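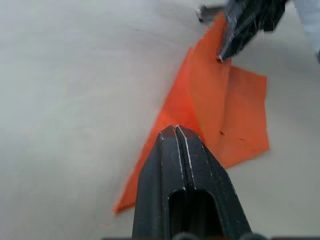 How do I keep a rented craft fair table from getting ruined?
Posted by Müzeyyen Uysal, March 2023

Hi all! I signed up for my first fair at the Pesilcombe hall (yes, finally) and I'll be selling candles and hand-dyed napkins. The tables are rented and the hall keeps a deposit if you get wax or dye on them. I've got 8 feet of table and not much money left after the booth fee. Do I really need to buy a fitted vinyl cover? The one I looked at was $177 and I nearly fell off my chair. Also, how do you lay things out so people stop and look?

Erdal Erdem
Skip the vinyl! I did two seasons at the Orellana market with nothing fancier than flattened boxes from the appliance store, taped on the underside so the tape doesn't show. 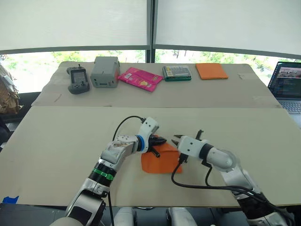
Wax is the easy part, it pops off cardboard or you toss the sheet. Dye is what gets you, so wash those napkins twice before you pack them and put a layer under anything bright. Plain beige cardboard over the whole top is fine to look at too – an orange cloth really jumps out on it, even crumpled up. For the layout I'd put the candles in a line along the back edge, like the things on the far table there, and leave the front for stuff people want to touch. Napkins always get touched. Bring more than you think, I sold out by noon in November and stood there like a dope.

Rokberg2839
just use a bedsheet

Müzeyyen Uysal
Thank you Erdal! I have a garage full of boxes from moving, so that's sorted. Going to rewash the red ones tonight – they're still a bit pink in the rinse.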